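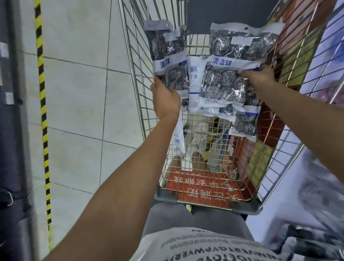
Kandik Shop Run: readme

Notes and labels for the household goods shopping set. Trolley loading, mostly. Covers what goes in, how we name it, what to do when you don't know what it is. Written in a rush before August handover, so shout if something's wrong. Ayanda Van Wyk keeps the master copy, Jade Fraser does the label list, Carter MacPherson wrote the folder bits and I've cut them down a lot.

What's in it

308 clips of people doing a household shop. Aisles, shelves, trolleys, checkouts. Pictures pulled from the clips sit in stills/, same name as the clip they came from.
14 shop visits. One folder per visit.
A goods list (goods.csv) with one line per kind of item, not per item.
A notes file per visit. Some are long, some are one line. Visit 9 is nearly empty, sorry.

Not in it: prices, receipts, anything said out loud. Sound was stripped before it came to us.

Folders

kandik/
 visits/
 stills/
 goods.csv
 labels.csv
 notes/
 old/

Don't use old/. Kept only so Dale Girard can check his earlier sheet against the new one. It goes in the next tidy.

What people buy in these

Cleaning stuff more than anything. Scrubbers, cloths, sponges, bin bags, washing-up liquid, pegs, rubber gloves. Then dry food, then odds and ends (string, batteries, a mop head). Very little fresh food, the visits were mostly to the household end of the shop.

Scrubbers come up over and over so they get their own section.

Scrubbers

Label: scrubber_metal

Use it for the coiled metal kind, steel wool, whatever the pack calls it. Packs with 清洁球 on the label are these. Literally "cleaning balls". Before this was written down we had them as sponge, wire ball, pot scourer, and one lot as "food (noodles?)". All fixed now I think. If you find a noodle, tell Jade.

Pack sizes differ. There's a tall clear pack with darker coils and a white band, and a bigger one with round silver scrubbers laid out in a grid under a white header strip. Same label for both. Put size in the pack column:

tall
flat_large
other

Don't make new pack values without asking. We had eleven at one point.

Two packs in two hands = two lines, one per hand. A third pack leaning on the side of the trolley gets a line as well, with hand = none. People kept missing the leaning ones. Check the corners.

Sponges with a green rough side are sponge, never scrubber_metal. Plastic mesh scrubbers are scrubber_plastic. Unsure, use scrubber_unknown and move on.

Bags, cards and loose labels

White plastic bag in or near the trolley: bag_plastic. If you can't see inside don't guess the contents. A barcode on the outside doesn't tell you what it is.

Label cards: if there's a card and you can't tell which pack it belongs to, it's label_card, own line. If it's clearly stuck to a pack it's part of the pack. Borderline ones go to Ayanda.

Big flat printed things lying on the bottom of the trolley, e.g. a red panel with large white characters: panel_printed. Could be a sign, could be a box lid, could be the advert the shop puts in the trolley. Don't decide. The text is often upside down from where you're looking so turn the still round before you type it in. If you still can't read it leave text blank.

Trolley or basket

trolley_wire = metal wire, has a handle, on wheels (or you're sure it is)
basket_hand = carried
trolley_unknown = the rest

Spelling is trolley. The labels file had "cart" in half the rows, now swapped, but the notes still say cart here and there. Means the same thing.

Things seen through the mesh count only if they're in the trolley. Floor, shoes, bottom shelf on the other side: no. This was the biggest sorce of bad lines, wire mesh makes everything look like it's inside. Same with shelf goods pressed up against the side wires. Shelf goods are shelf, even when they touch.

What the hand is doing

Keep to these:

hold
press_down
place
lift_out
shift
none

press_down is for a flat push on top of something. From a single still you often can't tell place from lift_out, both look like a hand on a pack in a trolley. Go to the clip. If you only have the still, put hold or press_down and leave it there. Jocelyn Friesen went through 30 stills with place on them and sent most back.

Left and right are the shopper's left and right. Not yours.

Text on packs

Type what's printed, in the script it's printed in. English goes in the text_en column. Don't translate brand names. Part covered by fingers: type the part you can read, then [...]. Full word is obvious from another pack of the same kind in the same clip? Still only type what you can read on this one.

Ignore writing on clothes. Somebody spent ages on shirt lettering in visit 4, no need.

Known problems

Visit 6 has two goods with the same ID. Use the later one.
Colours in the notes are all over the place. Silver, grey and "metal" are used as if they're the same. Silver for scrubbers please.
Crowded shelves are only labelled by colour and type (packets, bottles, tubs), never item by item. Not going to change.
goods.csv has Ledari and Siqueira columns left from the two earlier lists. Leave them in, Carter's script falls over without them.
Some clips start with the trolley part full already. Label what's there at the start as present, not placed.

Good for

Sorting household goods into kinds, working out what's in a trolley and what isn't, reading packs at odd angles, how people load bulky light stuff.

Not much good for

Stock counts, prices, working out what a whole household buys. The visits weren't picked to be typical of anyone.

Changes

v2: scrubber labels merged, trolley spelling, panel_printed added, visit 9 notes lost and then half found.
v1: first go. Handed to Trinent as a zip, please bin if you still have it.

To do

second pass on bag_plastic
ask Dale about pegs
rename shelf_misc?
corners check, visits 11 to 14 (Jocelyn has strated 11)

Queries to Ayanda, mornings best.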